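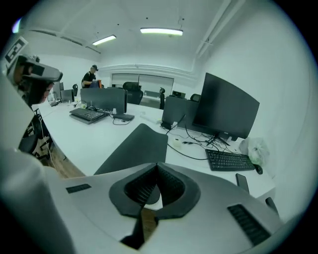
4. Getting the hand-held grippers ready

Okay, so you've read the club rules and you've got a pair of grippers signed out. I'm Candela, I wrote most of this guide for the Restura team, and this is the part people rush.

1. Clear yourself some room to swing both arms. Push your chair in first – I've caught my elbow on mine more times than I'd like!

2. Check the square marker on top of each gripper. It should sit flat and clean. If a corner is peeling, swap it for a new one from the drawer.

3. Squeeze each trigger all the way, slowly, and let go. The jaws should open and close without sticking.

4. Start a new session and type in your task number. Mine was 162 last time, so go check the sheet for yours.

5. Record one short test and play it back before doing the real thing.

Note: we're aiming for 1000 clips by July, and short clean ones beat long messy ones.

Caution: keep your fingers out of the jaws. If one jams, stop and get Rodrigo or me.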